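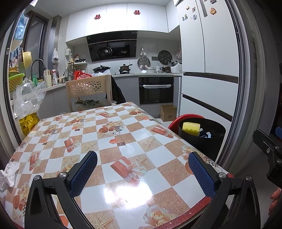

*The kitchen and dining table in one of the Dirkunholm apartments, with red double-happiness cut-outs on the upper cabinet doors.*

**Shared Meals Program to Open in Dirkunholm Home Kitchens**

DIRKUNHOLM — The Culline Housing Association will begin a program of shared home meals in August, using the kitchens and dining tables of residents who have offered to cook for their neighbors. The program, known as Open Table, was approved by the association's board last month and will run for 12 weeks in its first season.

Under the arrangement, households in the Dirkunholm buildings may register to host a midday or evening meal in their own apartments. Other residents may reserve a seat through the association office. The association will reimburse hosts for groceries up to a fixed amount and will supply basic items, including extra dishes and folding chairs, on request.

There are 496 apartments in the Dirkunholm buildings, most of them with a compact kitchen that opens directly onto the dining area. A resident survey carried out in the spring found strong interest in meals held in private homes. Respondents asked for smaller gatherings than the annual dinner in the Salazar Street hall, and for food cooked by the people who live in the buildings.

"The dining table is where most of our residents already receive their guests," said Mio Yokoyama, resident services manager for the association. "We were asked to support something that was happening informally on several floors, and to make it possible for newer residents to take part."

Registration will be open to any leaseholder whose kitchen has passed the association's regular safety inspection. Hosts will not be required to alter their homes, buy new equipment or follow a set menu. The association has stated that household decorations, table coverings and everyday cookware are a matter for each family. A wok and a rice cooker are suitable equipment for the program, and a meal may be as simple as rice with two dishes.

Several of the households that have expressed interest plan to cook family recipes for the first meals. Proposed menus received by the office include steamed fish with ginger, braised eggplant, potato soup, lentil stew and dumplings. Hosts will be asked to list the main ingredients at the time of registration so that guests with allergies can choose accordingly.

**Preparing the kitchen**

The association has issued a short guide for hosts, prepared by Yeison Apaza, who teaches the home cooking course at the Tillinance Adult Learning Center. The guide covers food storage, hand washing, the safe use of gas and electric stoves, and the cleaning of range hoods.

Hosts are asked to observe the following points on the day of a meal:

- Keep plastic bags, paper and towels away from the burners while cooking.
- Turn the handles of pots and pans toward the back of the stove.
- Remove any towel from the oven handle before the oven is turned on.
- Clear boxes and bags from the floor in front of the oven and the refrigerator.
- Wipe down the tablecloth before dishes are set out and again after the meal.
- Refrigerate cooked food within two hours.

The guide notes that plastic tablecloths are practical for shared meals and may be cleaned with warm water and mild dish soap. Hot pots should be placed on a trivet or a folded cloth, and not directly on the plastic. Trivets will be available at the association office at no charge.

Mr. Apaza will also give two evening sessions on planning and timing a meal in a small kitchen. The sessions will address the use of limited counter space, the order in which dishes should be cooked, and ways of keeping food warm when only two burners are available. Each session will begin at 6:30 p.m. in the Salazar Street hall and will be limited to 20 participants.

"A small counter is enough for a good dinner if the cutting is finished before the stove is lit," Mr. Apaza said. "We will spend most of the first evening on that subject."

**Reservations and costs**

Guests will pay no fee. A household may reserve seats at one meal per week during the first month, after which the limit will be reviewed. Children are welcome when accompanied by an adult from the same household. Residents who use a wheelchair or walker may ask the office for a list of hosts on the ground floor or near an elevator.

Each host will decide how many guests can be seated. The association has asked that meals end by 9 p.m. and that shared hallways be kept clear of chairs, shoes and strollers during that time. Hosts may cancel for any reason with one day's notice, and reserved guests will be informed by telephone.

Reimbursement forms must be submitted with original receipts. Payment will be made by check or as a credit toward the following month's maintenance charge. Purchases of alcohol, cookware and small appliances are not covered.

Residents who do not wish to host but would like to contribute may offer to shop for ingredients, help with dishwashing or translate menus. A sign-up sheet for these tasks is posted beside the mailboxes in each building.

Host registration forms may be collected from the Culline Housing Association office on the ground floor of the Salazar Street building, between 9 a.m. and 4 p.m. Completed forms may be returned at the counter or left in the drop box at the entrance. Households will receive written notice of their inspection status before their first meal is scheduled.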